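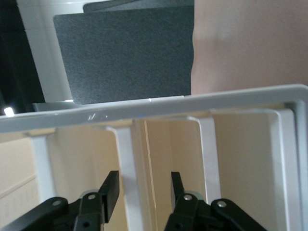 Skendley Publishes Service Routine for Rack-Loading Cell at Vandley Plant

VANDLEY, March 29, 2022 – Skendley, which builds and services small automation cells, today released the full setup and maintenance routine for the rack-loading cell it runs for the parts supplier Pristesard. The document is free to download and covers daily checks, gripper care, camera alignment and the replacement of worn finger pads.

The cell uses one robot arm with a two-finger gripper and a small camera mounted at the wrist. It places flat parts into the compartments of a white rack and takes them out again for packing. It went into service in September and has completed over 2000 loading runs.

Most stoppages in the first months came from the gripper. The fingers work close to the rack dividers, and a small shift in either pad is enough to make a part catch on the way in. Skendley now has operators check the linkage screws at the start of each shift, with the arm parked and the power locked out. Any screw that turns under light hand pressure is taken out, cleaned, fitted with fresh thread locker and tightened to the value on the service card.

Finger pads are inspected every 300 runs. Pads are changed as a pair, even when only one shows wear, and the closing position is taught again before the cell goes back to work. The change takes 6 minutes with the tools kept at the cell.

The routine also covers the rack. Scuffs on the front rail are noted on a drawing kept in the cell binder. If a new mark appears, the operator runs the approach path at reduced speed and compares the position of the fingers with the dividers before restarting. Racks are wiped with a dry cloth. Solvent cleaners are not to be used near the camera lens.

Camera alignment is checked once a week against a printed target. Skendley advises repeating the check after any work on the wrist, including a pad change, and after the rack has been moved for cleaning.

Pristesard will keep using the routine at Vandley, where its own operators carry out all work except arm calibration. A second cell of the same type is being prepared for the company's Miyazaki site. It will ship with 50 spare finger pads, a screw kit and a printed copy of the service card.

The routine can be requested through the service page on the Skendley website. Customers with an older cell should include the gripper model and controller version with their request.

About Skendley

Skendley designs, installs and maintains handling cells for small manufacturers. Its service team offers site visits, remote support and operator training.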